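Storage Tubs at Brudside – Common Questions 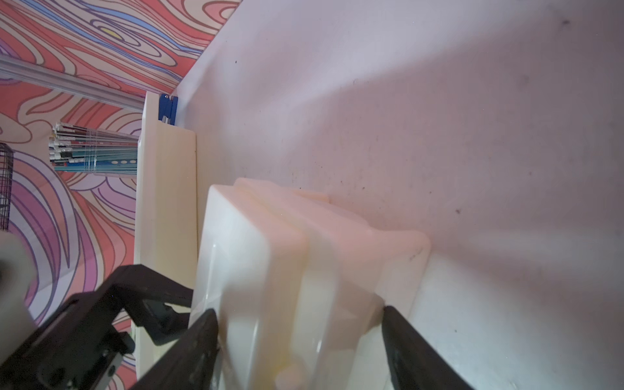 White stacking tubs with rounded corners, against the white wall panel.

Can I borrow tubs without being a member?
Yes. Anyone can take up to eight at a time from the Brudside lending room. Members can take more if they ask first.

How long can I keep them?
Two weeks. If you are in the middle of a move, email Shiyu Wei and she will extend it.

What size are they?
The standard tub holds 600 ml. We also have a larger one for craft supplies, but those go fast in January.

Do the lids come with them?
Lids are kept in the drawer marked Lu. They fit the standard tub only.

Mine has turned a little yellow or pink. Is it ruined?
No. Tomato sauce and curry will do that. Wash it with baking soda and leave it on a windowsill for a day. Some of the color may stay, and we will still take it back.

How should I stack them for return?
Clean, dry and nested, all facing the same way. Please don't nest more than four – they get hard to pull apart.

Two of mine are stuck together. What now?
Put cold water in the inner one and stand the outer one in warm water for a few minutes. Don't pry at the rim with a knife.

Can I put them in the microwave?
No. Use glass for that.

Where do I bring them back?
To Brudside, or to the Grurkorham desk before 4 p.m. The Jisora desk no longer takes returns.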